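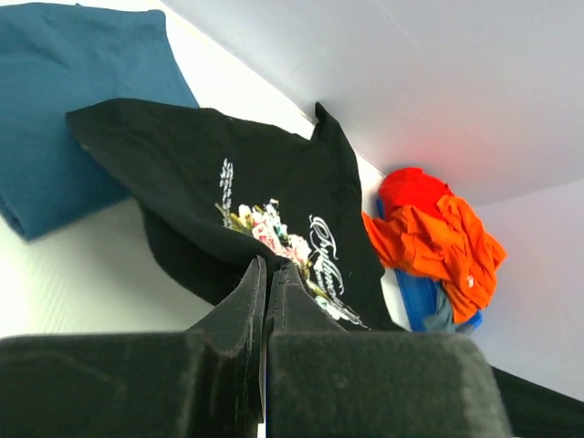
Black T-shirt with the flower print, held between the two fingers. Teal cloth, maybe another garment, folded behind it.

Can a machine do the laundry yet? (moved from General)

rehema_waweru
Thread starter

Good evening all. My sister and I run a small place where people bring their washing and collect it folded. Each month we fold between 2,000 and 3,000 pieces, mostly by hand, mostly by me. In October I was asked by a supplier, Omano, if I would consider a folding arm with two fingers, on monthly rent. The picture is the kind of work I mean: one T-shirt, picked up by a pinch of the cloth, with other clothes lying near it.

My question is simple. Is this kind of machine ready for a shop where every bag is different? I am not against it. My wrists would be very happy. But I do not want to pay for something which I must stand beside all day.

Please excuse my English, I write slowly and check the words.

flurden
I would wait. Picking up a shirt is the easy half. After that you must find the shoulders, and a black shirt gives very little help because all the folds look the same. I worked with cutting machines for garments, and even there, with flat new cloth, we had people standing by to pull out the wrinkles.

Look where it holds the shirt too. It has the cloth just below the printed flowers, nowhere near what I would choose as a first grip. I would want a sleeve or a hem.

Lam
I disagree a little with flurden. Where you take the cloth first is not so important if you can take it again. When I fold, I also lift the shirt from the middle, give it a shake and let it hang, then I look for the shoulders. The first grip is only to get it out of the pile.

flurden
Yes, but you have two hands and you shake it in one second. How long does the arm need? If it must grip four times before it finds a shoulder, the customer is already at the door.

Lam
The customer comes the next day. A slow machine that works in the night is fine for me.

rehema_waweru
Lam, in my shop many people come back on the same day, so flurden has a point there. But the night is interesting. I lock up at 7 pm and the folding table stands without use until the morning.

Can I ask about the print? The white lettering beside the flowers looks like the kind I get often, and I am careful with those. If the print is old it cracks when you fold it sharply. I tell new helpers to keep the fold outside the picture if they can.

Catness
Soft pads help with that. In the photo the fingers are covered in something like foam, and they hold only a thin fold of the cloth. I would worry more about lint. You can see small specks on the pads, and on black cotton every speck shows. Ask the supplier how the pads are cleaned and if you can change them yourself without calling a technician.

rehema_waweru
Thank you, I did not think of lint at all. I have written it on my list.

puishan_yip
Pui-shan Yip here, I fold for a guest house, sheets and towels and staff shirts. My opinion is that people ask the wrong question in these threads. Everybody asks "can it fold". I would ask "can it sort". Look at the right side of the photo, the red and the orange are bunched together, and there is something bright blue under them. Which is one garment and which is two? I am a person and I need to look twice.

The red even throws a pink colour on the white panel near it. Would a machine think this is part of the cloth? I do not know, I am only asking.

Catness
Colour reflections can be a trouble for a camera, yes. Usually it also uses the shape, so I would not worry too much. But the heap is a good example. I would test with exactly such a heap and never with one shirt laid flat.

flurden
This is what I wanted to say. At every trade fair they show one shirt laid flat.

Lam
At every trade fair they also show a person selling it who has never ironed a collar :)

But I stay with my opinion. Some chores are ready now. Towels are ready, I believe. They have four corners and no sleeves. If Rehema gives the machine the towels and keeps the shirts for herself, it is already half of her wrists saved.

puishan_yip
Towels I agree. Fitted sheets, never in my life.

rehema_waweru
I counted from my book this evening. Towels are less than I thought, because families bring mostly clothes. So for me "towels only" does not pay the rent of the arm. For Pui-shan's guest house maybe it does.

What I would like is a machine which opens the bag, finds the tags and puts each piece flat in front of me. The folding itself I do quickly. It is the bending and the pulling out that hurts. On the orange piece in the photo there is a small white tag, and I spend a good part of my day looking for such tags.

Catness
I like this idea more than the full folding. Let it pick up and present, and you finish. It can fail sometimes and you lose only a moment. Ask Omano if they would set it up like this for a trial of 2 weeks. If they say it can only be sold as a complete folding station, then I would be careful.

flurden
For once I agree with the optimists. But get the trial in writing, with who pays when it drops things on the floor, and bring your own bags, unsorted, with the socks inside.

rehema_waweru
Socks! I had forgotten the socks. I will write to them tomorrow morning before opening, and I will put their answer in this thread – also if the answer is no.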